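Atumo two-finger gripper with wrist camera
Bench notes by Florin Mihăilă
Part no. 1061

Atumo sells this as a gripper you can bolt on and use the same afternoon. We carry it, and we like parts of it, but read the notes before you order.

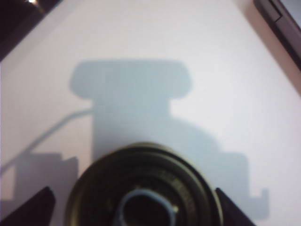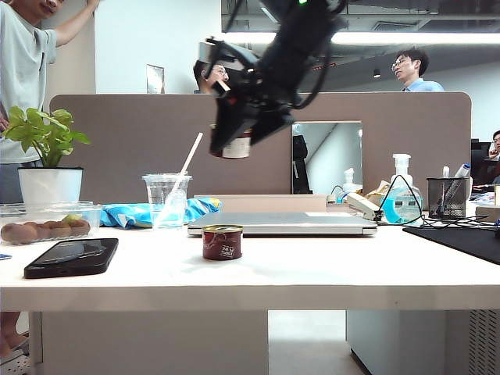
Photos: Zamfir test bench. Wrist camera first, fixed camera second.

Price: $958, fingers and camera included. Controller sold separately.

The maker's sheet promises "precise visual alignment at any distance." We doubt the second half. Up close, the wrist view goes soft, and the gripper throws its own shadow over the work. A round part between the fingers sits right in the dark patch. If your software looks for edges, it may well find the edge of the shadow. Plan on a second, fixed camera.

Holding a small can above a desk is an easy job for black fingers this size, and a photo of it says nothing about repeat picks. The sheet claims a 93 percent pick rate. It doesn't say on what objects, or who set them out. We have asked twice.

Compared with the Plellau: the Atumo is cheaper and its fingers swap faster. The Plellau has the better manual, and its camera can be focused by hand.

Works with: Renorier controllers, firmware 3 or later. Older units will power the gripper but won't read the camera.

Cable: route it along the arm and tie it down. The supplied clips are poor.

Returns accepted unused, in the original box. Spare fingers ship in January.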